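Ticket: CSV import stops partway through, no error
Product: Tininance desktop
Status: Solved
Opened Jan 9, 2021

Hi all! I've been going around in circles on this one since breakfast, so I'm going to write it up as I go and hopefully somebody spots what I'm missing.

I keep the books for my little side business (I resell shelving and storage bits, nothing glamorous) and every winter I pull the whole year out of my store account at Kadico and load it into Tininance so I can do my taxes in February without crying. The export has 853 rows. I hit Import, the bar runs all the way across, I get the green "Import finished" message, and then I go look at the ledger and there are 209 transactions in it. No warning, no skipped rows list, nothing in the notifications tab. It just says it's finished and looks very pleased with itself.

Last year this worked on the first try, same laptop, same everything except the app updated itself sometime in the fall.

What I've tried so far:

Deleted the import and ran it again. Same 209.

Downloaded a fresh copy of the file from Kadico in case the first one got mangled. Same again.

Restarted the app, then restarted the laptop, then made coffee.

Changed the date format in the import settings from day first to month first and back. With the wrong one it complains loudly about every single row, so at least I know it CAN complain.

Cleared the "ignore duplicates" checkbox. I really thought this was going to be it, I sell a lot of the same bracket at the same price on the same day. Nope!

Update, after lunch

Zoltán Fekete asked in the comments whether there's a limit on file size in the free version. There isn't one that I can find, and I'm on the paid plan anyway, but it gave me an idea. I made a copy and chopped it into files of 200 rows, pasting the header line back onto the top of each one (forgot the header the first time, don't do that).

First file: all of it came in. Second file: nine rows and then it quits, with the same cheerful green message. Third file and the rest: perfect.

So it isn't size. There's something in that second file. I split it in half, 100 and 100, and the first half has the same problem and the second half is fine. OK, now we're getting somewhere.

Update, a bit later

Found it!!! I opened the bad piece in a plain text editor instead of the spreadsheet (the spreadsheet hides this completely, which is why I'd been staring right at it all morning) and went down to the tenth row. It's an order for a Khamphan wall shelf, and the item name goes: Khamphan shelf 24" white

See the inch mark? Kadico doesn't put quotes around the item name and doesn't escape the one that's in there. Tininance sees it, decides a piece of quoted text has started, and goes looking for the end of it. There isn't another one anywhere in the file, so it reads all the way to the bottom and treats the whole rest of my year as part of one shelf's name. Then it throws that row out without mentioning it.

The fix for now: open the file in a text editor, find and replace every " with in (check first that your file doesn't use quotes for anything legitimate, mine doesn't), save, import. All 853 rows are there and the year-end balance matches my Kadico statement to the penny.

Still open as far as I'm concerned: the app should say something when it drops a row. I'd also love to know if the old version handled this or if I just didn't sell anything measured in inches last year, haha. If anybody still has the old installer and a spare minute, the test file is attached to the ticket with the customer names taken out. Zoltán, thank you for the nudge, I'd never have split the file up otherwise.

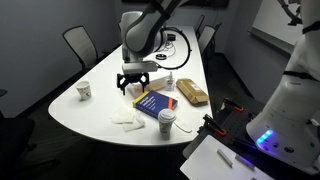 Shivam Gautam
Ticket owner, Lirthorpe
Marked as solved. I'll keep an eye on replies here if you get stuck on the find and replace part.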